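Notice to Residents of Palura House

The management of Palura House wishes to inform all residents that the trial of the Tresovix Attendant Service will enter its second stage in March. The service is supplied by Skirkton under a lease arrangement and is available to any household that returned the enrollment card. It covers the carrying of parcels, the opening and closing of apartment doors for residents who have asked for help, and the evening check of the corridors.

A number of residents have written to ask about the matter of Apartment 7. The following account has been prepared by Shirley Tunstall, Resident Services, and is offered in full.

At 11:40 p.m. the attendant on the upper corridor stopped in front of Apartment 7 and reported a call from inside. Apartment 7 has had no tenant for 371 days. The desk canceled the call. The attendant accepted the cancelation, continued to the end of the corridor, turned, and reported the call again.

Ms. Tunstall went up in person. She found the attendant waiting at the proper distance from the door, its lamp lowered as the manual requires at night. She gave it the instruction to return to its station. It replied, in the voice that residents chose by vote last fall, that a guest was expected and that it would prefer to remain.

The word "prefer" does not appear in the 200 phrases listed in the service agreement. Ms. Tunstall wrote it on her hand so that she would report it correctly.

She then recalled that the last tenant, Mr. Penrose, had been the first person in the building to enroll. He had poor eyesight and disliked fumbling for his key. Each night he walked to the river and back, and each night the attendant opened the door for him and said good evening. He entered the hospital in winter and did not return. His standing request was never removed from the system, as the form for doing so must be signed by the resident.

Skirkton was contacted the next morning. Its engineer explained that old requests are normally put to sleep, and that a software update had woken this one. He offered to delete it at no charge. Ms. Tunstall asked for time to consider – a reply for which she had no authority, and which management has since approved.

The request therefore remains in place. The attendant will stop at Apartment 7 each night for 15 minutes and will then resume its rounds. Residents are asked to pass quietly and to refrain from giving it other tasks during that time. Those who wish to say good evening may do so.
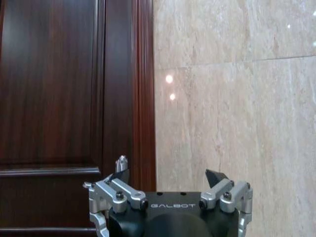 Enrollment cards for the second stage may be left at the front desk until 6 p.m. on any working day. Households already enrolled need take no action. New tenants are advised that Apartment 7 is now available for lease, and that whoever takes it will be asked whether the door should be opened for them at night.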